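February, late afternoon. Simulation bench, kitchen tasks.

Ran the microwave door job again with the settings Phong left me. 20 attempts on opening and 20 on closing. Opening got 9, closing got all of them, so closing is finished as far as I'm concerned and I won't spend more time on it this month. Of the failed openings, 5 were the finger slipping off the handle on the pull. The rest never got a proper hold.

Mareike asked over lunch whether Vanmont could have a kitchen demo this spring. Told her no. Wiping a flat worktop, yes. Putting cups on a shelf, if the cups are all the same. Anything with a door on it is still a coin toss, and a customer will try the door first.
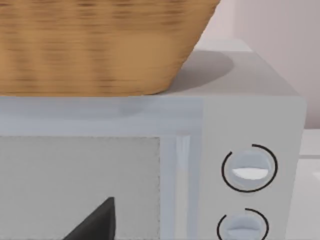

Door opening depends mostly on where the finger starts. If it comes in square to the handle the pull usually goes through. If it comes up from low down in front of the window it has to travel sideways first, and that is where it loses its angle. The handle is a narrow upright bar with the control panel right beside it, so there isn't much room to be wrong in. Two round knobs on that panel as well, and I want a check added that neither has turned by the end of a run. At the moment we score the door and nothing else. A person at home would be annoyed to find the dial moved.

The basket on top stays in for the next batch. Ottmar wants it out because it slows the planner down. I'd keep it: people put things on microwaves. If the arm only copes with a bare one we haven't learned much about chores.

Time per opening, best run: 62 seconds. Kerstin does it with her elbow while holding a plate.

To do:

- knob check in the scoring script (me)
- start positions: more from low down, fewer square on
- ask Britta if the Dendix fingertips can be modelled with more grip
- heavier door, same handle
- don't touch the closing settings

Left the next batch running. Log is in the usual folder, under kitchen.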